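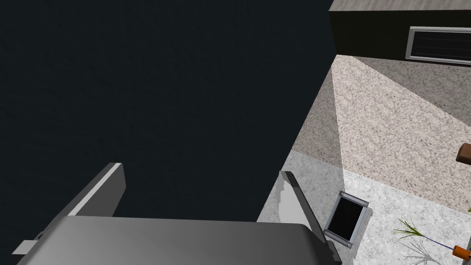
Review: the Skendura inflatable dinosaur suit

My cousin's wedding video, in which the best man gives his speech as a stegosaurus, has had 2000 shares, so naturally I bought the costume. It cost £43 and takes two people to zip. The fan is loud - think hairdryer in a biscuit tin - and the tail clears coffee tables without being asked. My own clip has two likes, one of them mine. Three stars.

Dzifa Ayaaba, July 9, 2021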